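Water Use in the Dormitories at Grevadden: Final Report

Background

Our group wanted to find out how much water the student housing at Grevadden uses and whether small changes to showers and laundry rooms would lower it. The college pays one combined water bill for the whole campus, so no figures existed for single buildings. We picked two dormitories, Inditz Hall and Tarar Hall, because they are close in age and layout and each has its own meter in the basement.

Method

We read both meters every Wednesday at 7 a.m. for 13 weeks. Each reading was entered into a shared spreadsheet the same day. We also ran a paper survey asking residents how long they shower, how often they do laundry, and whether they run the washers full. 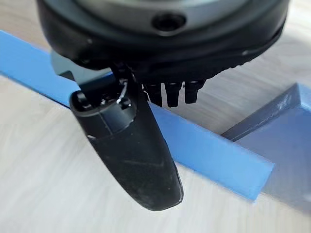 The survey went under doors in the second week and was collected from a box in each lobby. Return rates were better in Inditz, where the box stood next to the mailboxes. In Tarar we had to hand out a second round.

In week six the showerheads in Tarar were changed to a low-flow type sold under the name Rorkeo. Inditz kept its old ones so that we had something to compare against.

Results

Before the change, Tarar used 3,000 gallons on an average day. After the change the average was 2,225 gallons. Inditz stayed nearly flat over the same period, apart from the week of fall break, which we left out for both buildings.
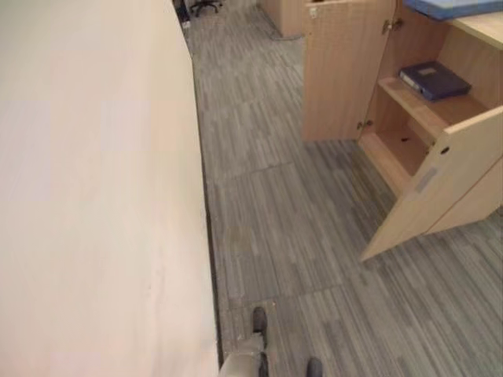

Laundry was a smaller share than we expected. Our estimate for the Tarar laundry room is 900 gallons a week. Most residents said they wait until they have a full load, mainly to save money on the machines.

Residents had mixed opinions of the new showerheads. Several wrote that rinsing out shampoo took longer. Others had not noticed any change until the survey mentioned it. Two complaints about weak pressure came from the top floor, where pressure was already low in the first survey.

Problems

The Inditz meter has a scratched cover and the last digit is hard to read. We rounded those readings to the nearest ten. We also lost one reading in week nine when the basement was locked, and filled it in with the average of the weeks on either side.
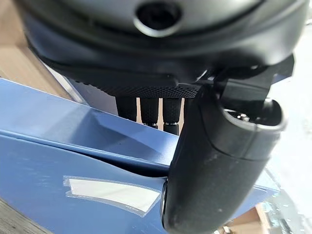
The study covers only part of one year. Use may be different in spring, when more residents play outdoor sports and shower twice a day. We did not separate hot water from cold, so we cannot say anything about heating costs.

Recommendations

We suggest changing the showerheads in Inditz over the summer and checking the top floor pressure in Tarar first. The meter readings should continue for a full year. The spreadsheet and a blank copy of the survey are attached as Appendix A and Appendix B.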